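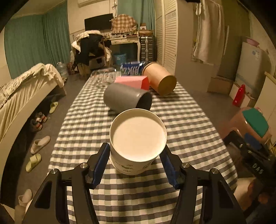 Paper cups and the lining problem

A paper cup is made of paperboard with a thin plastic coating on the inner face. The coating keeps liquid out of the fibers and lets the side seam be closed with heat. It also makes the cup hard to recycle, as most mills pulp for too short a time to separate the film from the board.

Greenwood, a small mill that takes only cup stock, runs its pulper for 19 minutes per batch. Process engineer Els Bakker says the film comes off in flakes large enough to screen out. Fiber yield depends mostly on how clean the bales are. Lids are the main contaminant - coffee residue matters less than expected.

Water-based coatings are the other route. Serner has tested one on 14 grades of board. It breaks up in an ordinary pulper, but the sealing temperature range is narrow, and forming machines have to run slower to hold it. Derek Marsden, who manages the trials, puts the remaining fault at the bottom seam, where the board is folded over itself and the coating can crack.

Collection is a separate matter. Cups are light and bulky, and a bin fills with air long before it reaches a useful weight. Stacking tubes help where people use them.

Related
Why egg cartons are still gray
Inside a label adhesive lab
Molded fiber: drying costs compared
Letters, January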